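Section 4: Installing the Rerico 70 Desk Height Controller

4.1 Before you start

The Rerico 70 controller fits all Ernside two-leg desk bases. It does not fit bases with a center column. Check the label inside the left leg before you open the parts bag. If the label reads Skesora, use the adapter cable supplied in the same bag.

You need a Phillips screwdriver, a pencil and a tape measure. Do not use a power driver for the controller screws.

CAUTION: Unplug the desk from the wall before you connect or disconnect any cable under the top.

4.2 Mounting the control box

1. Turn the desk upside down on a blanket or carpet. Two people are required for tops with part number 1609.
2. Place the control box between the two crossbars with the cable sockets facing the rear edge.
3. Mark the four screw holes with the pencil. Remove the box and drill pilot holes no deeper than the tape mark on the bit.
4. Fasten the box with the four short screws. The long screws are for the crossbars and will come through the top.
5. Push each leg cable into its socket until it clicks. Left leg to socket A, right leg to socket B.
6. Press the cables into the adhesive clips. Leave a loop of slack at each leg.
7. Turn the desk upright and plug it in.
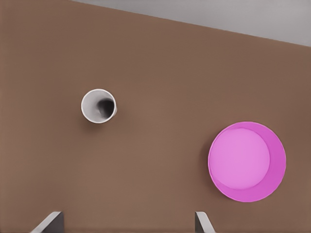
The first power-up must be followed by a reset, or the two legs may travel at different speeds. Before the reset, take everything off the top, down to small items such as the white cup shown. Hold the DOWN key until the desk reaches its lowest point, release it, then hold it again until the display reads 337. The desk drops slightly and rises again. This is normal. Release the key when the display changes to the current height.

Note: If the display shows E1 during the reset, one leg cable is not fully seated. Unplug the desk, reseat both cables and repeat.

4.3 Setting the stop heights

Stop heights keep the desk from striking a window sill, a drawer unit or a shelf. Set the upper stop first.

1. Raise the desk to the highest position you want to allow.
2. Press M, then UP. The display flashes twice.
3. Lower the desk to the lowest position you want to allow.
4. Press M, then DOWN.

To clear both stops, enter code 1013 with the number keys and press M. Stops are also cleared by a reset, so set them again after any power-up fault - the memory keys 1 to 3 are not affected.

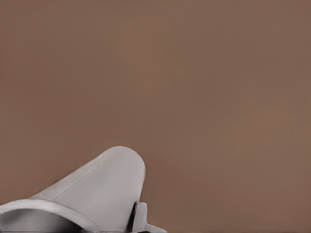
Fig. 4-2. Brown surface, gripper at lower left.

4.4 Collision sensing

Collision sensing is on when the controller leaves the factory. Choose low sensitivity for heavy tops and for desks with a monitor arm. Pacheco crossbars flex more than the standard type and also need the low setting.

CAUTION: Collision sensing does not replace the stop heights. Keep hands clear of the space under the top while the desk is moving.

To change the setting, hold M until S appears, press UP or DOWN to select 1 (low) to 3 (high), and wait for the display to return to the current height.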